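4.3 Greifer nach Wartung neu einrichten

Der folgende Ablauf gilt für beide Arme der Tulta-Zelle. Das Beiblatt von Stullmont verspricht, die Greifer fänden ihre Nullstellung nach jedem Neustart selbst. Verlassen Sie sich nicht darauf.

1. Zelle stromlos schalten und 300 Sekunden warten. Die grüne Anzeige am Netzteil erlischt früher, sagt über die Restspannung aber wenig aus.
2. Alle 6 Schrauben am Armsockel nachziehen, zuerst links, dann rechts.
3. Kabel an den Gliedern von Hand verfolgen. Sie dürfen in keiner Stellung spannen.
4. Zelle einschalten und die Referenzfahrt starten, immer nur einen Arm.

VORSICHT: Während der Referenzfahrt nicht über den Rahmen greifen. Die Software meldet »bereit«, bevor der Arm steht.
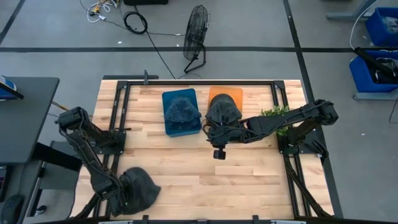

5. Probelauf mit weicher Ware fahren. Starre Prüfklötze, wie sie im Beiblatt empfohlen werden, verzeihen einen schiefen Greifer und beweisen deshalb nichts. Strickware rutscht sofort.
6. Jedes Teil einmal aufnehmen und wieder ablegen, danach die Arme tauschen.
7. Bleibt ein Teil am Finger hängen, Öffnungsweite um 2 mm erhöhen und Schritt 6 wiederholen.

Hinweis: Die automatische Kamerakorrektur ist ab Werk eingeschaltet. Kohei Tanabe hat sie bei uns im April abgeschaltet, nachdem sie einen verbogenen Halter wochenlang weggerechnet hatte. Ob die neue Version das besser kann, ist offen. Bis dahin den Halter am Handgelenk selbst prüfen.

8. Werte notieren und mit dem letzten Eintrag vergleichen. Bei größeren Abweichungen zurück zu Schritt 2, auch wenn die Software keinen Fehler zeigt.

Freigabe der Zelle nur durch Ülle Paulauskas oder Yiran Jiang.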